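4. What the evidence on dark rooms can and cannot show

The claim that dark paint makes a room feel smaller is repeated in nearly every decorating manual we consulted for Section 2, usually with no source. Where a source is given, it is nearly always one of two: the Grukness household survey or the laboratory work that Dreßler carried out afterward. We take them in turn. Our view is that neither supports the claim in the form in which it is usually made, and that the second supports it less than its author seems to think.

4.1 The Grukness survey

The Grukness survey has size on its side. It drew 2782 usable replies from people who had repainted at least one room, and it asked them whether the room felt larger, smaller or the same once the work was done. A clear majority of those who had gone darker chose "smaller." This is the finding that everyone quotes.

The trouble starts with the wording. Respondents were asked about size directly, in a questionnaire whose title mentioned size, after a page of introduction on how color "changes the proportions of the home." A person who had never given the matter a thought would have had a fair idea by then of what the expected answer was. The survey has no item that would let us separate what people felt from what they had been told, and the authors do not discuss the problem.

There is also the matter of what else changed. Few people paint a room and put everything back as it was. They buy a rug, they move the bookcase, they swap the lamp. The survey recorded new furniture with a single yes/no box, which a good many respondents left blank, and the blanks were treated as "no." We asked for the raw returns so that we could rerun the tables without them. What we received was a set of summary sheets, and from these the calculation cannot be done.

4.2 The Dreßler room

Dreßler's design is far better. A test room was built with wall panels that could be exchanged between sessions, and 40 participants judged its width, depth and height in light and dark conditions. They gave their answers by adjusting a sliding marker, so no one had to put a number to anything. Floor and furnishings were held constant.

The effect on height was reliable when the ceiling was dark. The effect on width was not reliable in any condition, although the summary speaks of "a general reduction in perceived size." We have read the tables several times and do not see where that sentence comes from. If a dark ceiling looks lower, that is worth knowing, but it is a statement about ceilings. The decorating manuals make a statement about rooms, and four walls and a ceiling are different things to paint.

Lighting is a second worry. The lamps were left at the same setting throughout, which sounds like good control and is in one sense the opposite. Dark panels return less light, so the dark room was also the dim room. Navickas made this objection at the time and proposed raising the lamps until the floor was equally bright in both conditions. The reply was that people at home do not do this. Perhaps so – but then the result concerns dim rooms, and it should be labeled that way.

4.3 The replication at Lulthorpe

Ott Navickas went on to run the corrected version at Lulthorpe, with floor brightness matched. The ceiling effect shrank and kept its direction. The width effect was again absent. Only nine participants finished all sessions, and we would not hang much on the result either way. It is the sort of study that ought to have been repeated by now with a proper sample, and as far as we can find it has not been.

4.4 Rendered interiors

More recent work has moved from built rooms to rendered ones, for reasons of cost. A rendered wall can be repainted in a moment. The Ulia set of interiors is the one most often borrowed, and several authors treat judgments made from such pictures as interchangeable with judgments made by someone standing in a room. We doubt this, on two grounds.

The first is that a viewer in a room knows which surface is which. Floor, wall and ceiling are given by balance and by having walked in through the door. In a picture they have to be worked out, and a smooth, untextured dark surface gives the viewer very little to work with. If the view is tilted as well, the same expanse might be taken for a wall by one person and a ceiling by another (Figure 1). Given that Dreßler's one solid finding applies to ceilings only, this is no small matter.

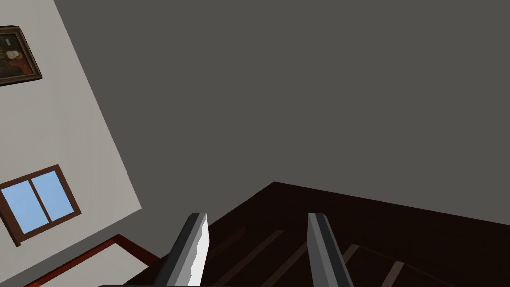 Figure 1. Rendered interior in a strongly tilted view. The large charcoal-gray surface is probably a wall or ceiling; the dark brown surface is wood.

The second ground is scale. Grain, baseboards, outlets and door handles all tell a person how far away a wall is, and renderings made in a hurry tend to leave them out. A participant shown a plain gray plane and asked how distant it is can do little more than guess, and guesses lean on whatever the participant already believes about dark paint. We suspect that some of the strong effects reported from pictures come about in this way. We cannot prove it from the published material, which rarely reproduces more than a handful of the views used.

None of this shows that the common belief is false. A modest effect of dark ceilings on judged height seems likely to survive better testing, and we would be mildly surprised if it did not. For walls, we have found no result that should persuade a careful reader. The next section turns to ceiling height alone, where there is at least something to measure.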